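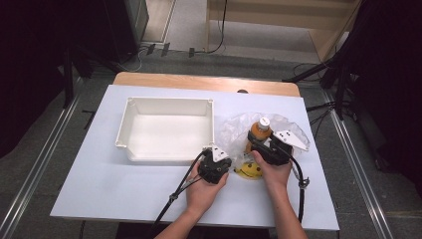 Backing up a Gideo wallet starts with the recovery phrase, which must be written down before any coins are received. Open Settings, choose Backup and copy the words in the order shown, in pencil, on the card supplied. Do this at a clear table and keep the card away from anything that can leak: a bottle of orange liquid with a screw cap, standing on a plastic bag, is a poor neighbour for paper. A shallow open bin like the white one will hold the card and the device while you work.

Checking the phrase

Choose Verify. The wallet asks for 3 words picked at random. If one is refused, go back and compare the whole card. After 10 wrong entries the device wipes itself and you start again with a new phrase.

Test restore

1. Send a small amount to the wallet. Wait for the payment to confirm, usually around 10 minutes.
2. Reset the device from Settings.
3. Choose Restore and enter the words.
4. Compare the first receiving address with the one you noted earlier.

If the balance shows as zero, the address type is set wrongly. Change it under Accounts and rescan.

Firmware before April uses a different menu order. Corrections to Vendula Vrabec.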